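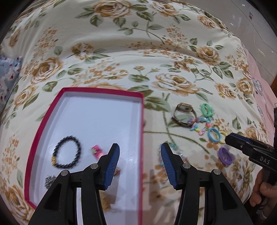
Chapter 14
Sorting and Storing Small Personal Accessories

14.1 Scope of the chapter

Small accessories are the items of dress that are put on last and taken off first: rings, bracelets, watches, hair ties, clips. In household inventories they are often entered as a single line, "misc. jewelry," although they differ in material, value and care. This chapter treats them as a separate storage class. Clothing was covered in Chapters 9 through 12, and footwear and belts in Chapter 13. Items of high insured value are outside the scope and are taken up in Chapter 20.

After working through the chapter, the student should be able to lay out a mixed collection on a working surface, divide it by material and closure, select a container of suitable depth, and write a storage record.

14.2 The working surface

Sorting is done on a flat, soft surface at a comfortable height. A made bed is acceptable in most homes. The cover should be pulled smooth before work begins, as rings and single beads settle into folds. A strongly patterned bedspread makes small gold-colored items harder to find, and a plain towel may be laid over it.

A shallow tray is placed on the surface to receive sorted items. The lid of a gift or shoe box is adequate. A white interior is preferred. Depth should not exceed the height of a watch lying on its side.

14.3 Classes of item

Four classes are used throughout this chapter.

Class A, rigid metal. Rings, bangles, fixed cuffs. These keep their shape and may be stored in slots or small compartments.

Class B, flexible metal. Chains, mesh watch bands, link bracelets. Mesh catches on thread and on other mesh. One item per compartment.

Class C, strung items. Beaded bracelets on elastic or cord, with or without charms. Elastic weakens under constant tension, so these are laid flat and never stretched over a post.

Class D, elastic textile. Hair ties of all sizes. They hold lint and hair, and are inspected before storage. Class D items are grouped by thickness first and by color second.

An item that falls into two classes is stored by its weaker part. A metal charm bracelet strung on elastic is Class C. Hair clips are assigned to Class A if all metal and otherwise to the remainder tray (see 14.6).

14.4 A case for reference

The exercises refer to the Fliltwood household, documented by Burgi Steiner in a home storage survey of 55 bedrooms. The survey recorded 1261 small accessories. Hair ties were the most frequent item and the least often stored in any container. Watches were usually kept within reach of the bed, commonly on their sides, with the clasp closed.

Steiner's record sheet has columns for class, closure, condition and present location. It is reproduced in Appendix C and should be copied before beginning Exercise 14.1.

14.5 Containers

Three divided trays are compared in Table 14.2: the Lako, the Idura and the Danzer. All three are shallow and lined. They differ in the size of the compartments and in whether the dividers can be moved. Movable dividers are recommended where Class D makes up more than half of the collection.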